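Old Brasholm dairy to become offices, cows not consulted

Friday, January 15, 2021

Dillen, the architecture practice, has won permission to turn the former creamery on Custau Lane into an office for 80 people, ending a run of proposals that has included a bowling alley, a car park and, for one hopeful summer, a cheese museum.

The building has stood idle long enough for its loading bay to appear on local walking maps as a shelter. Under the approved plans the bay becomes a reception with a long oak desk, and the churn room upstairs will hold meetings, which should at least keep up the tradition of noise. The main tenant is Ďurica, a surveying firm that is leaving a business park it describes as "convenient".

Planners received 140 letters. Most were in favour, a good many were about parking, and one asked for the cheese museum back.

The brick front and the tiled chimney are to be kept. New glazing goes in on the north side, where the view is of the bypass.
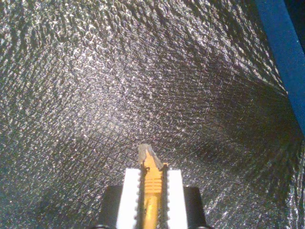 Insulation took up more of the planning meeting than anyone had allowed for. The walls lose heat freely, and Dillen wants to line 900 square metres of them from the inside, behind plasterboard. Anyone picturing crinkled silver foil, all glints and folds like the wrapping on a very large baked potato, will be let down: the architects have chosen wood fibre board, in brown.

Work starts in March. The bicycle store has been approved separately, with a condition about its gutters.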